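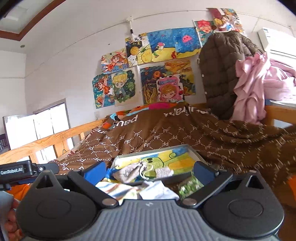

Figure 1. The hand-held gripper above the tray on the bed.

2. Product under review

For our project we had to choose one product from the field of robotics and judge whether a small teaching laboratory should spend money on it. Our group chose a hand-held gripper with a "GenRobot.AI" bracket. The person holds the gripper by hand and does an ordinary job with it, and the recordings are later used for training a robot arm. We did not test the training part. Our review is limited to handling, comfort and the quality of the supplier's service.

The unit was rented from the reseller Tredard for the month of September. Our budget was 2,000 euros for the whole project, and the rent with insurance took 800 of it. The contract was read by Marek Kováčik, who noticed that the pads of the fingers are counted as consumables, so their wear is paid by the customer. We recommend that the next group asks about this before signing.

2.1 The task

We decided on small laundry because it is soft and has no fixed shape. Dušan Šimko had first proposed wooden blocks, but our supervisor, Cor Desmet, said that blocks would be too easy and would tell us little about the fingers. The task is to pick socks and other small pieces of cloth from a shallow box placed on a bed. Each person worked in sessions of 20 minutes and then wrote down remarks before speaking with the others.

2.2 Handling

The two fingers carry blue pads which face each other. A crumpled sock is a comfortable object for them, as there is always some fold to catch. Folded pieces are more difficult. When the cloth lies flat, one must push one finger a little under it, and in a shallow box the rim is then in the way. 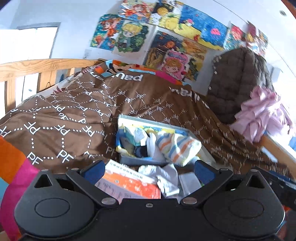 Marek Hájek found that it helps to come from the corner of the box and turn the wrist slowly, and after his advice all of us worked in this manner. Thin paper things we could take only by the edge.

The body of the gripper is wide. This gives a stable feeling, but it also hides the near part of the box from the person, especially when he is sitting. Standing was better for all members of the group, although the back becomes tired sooner.

2.3 Service of the supplier

The parcel came complete and the printed guide was clear, except for the chapter about charging, which was very short. We wrote to Tredard twice. The first answer came on the same afternoon, the second one only after a reminder.

2.4 Our rating

By our own scoring sheet the product received 76 points from 100. The most points were lost for view of the work area and for the cost of consumables. We would rent the gripper again for a course, but we would not buy it before comparing it with at least one other model.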